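Stirnerow hall, ground floor: pre-trial safety checklist, household chores round
Checked by Dymphna Mac Carthaigh, Tuesday, 8.15 to 9.40
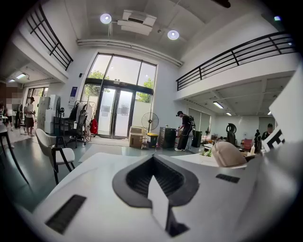 Main hall looking towards the glass entrance, hand-held gripper in front.

Chores on the list: hang up garments, sort rubbish into bins, move boxes, wipe desks, push chairs in.

1. Walkways at floor level. PASS WITH COMMENT
Pale rug by the glass doors to be taped down or lifted. Norbert says the Sostia base climbs a rug edge well enough but drags it on the way back.

2. Boxes. COMMENT
Two cardboard boxes stacked near the fan. Lifting limit for the arm is 6 kg. Weigh both and write it on the lid. Anything over stays a job for people.

3. Standing fans. FAIL
Guards are wire and the fingers can get between the bars. Switch off at the wall before any run. Retest in November.

4. Bins. PASS
Yellow lid is easy for the camera to find. Black bin on the dark floor is not, and was missed in 35 of 400 tries at Wróbel. Put a light sticker on the rim.

5. Clothing rack. COMMENT
Hanging up is still the weakest chore. 334 seconds for one shirt last time, and Boris had to free the sleeve. Stop button within reach of whoever is watching.

6. Chairs. PASS
Wheeled chairs roll off when pushed, the upholstered one doesn't. Different settings needed, see Leif's sheet.

7. Desks. COMMENT
Take the potted plant and the small bottle off before wiping. It can wipe a clear desk. It can't yet clear one.

8. People in the area. FAIL
People pass through during working hours. No run without a barrier and one named watcher.

9. Railings above. NOT CHECKED
Gunther has the key.

Open items: 3, 8, 9. Copy to Plultano.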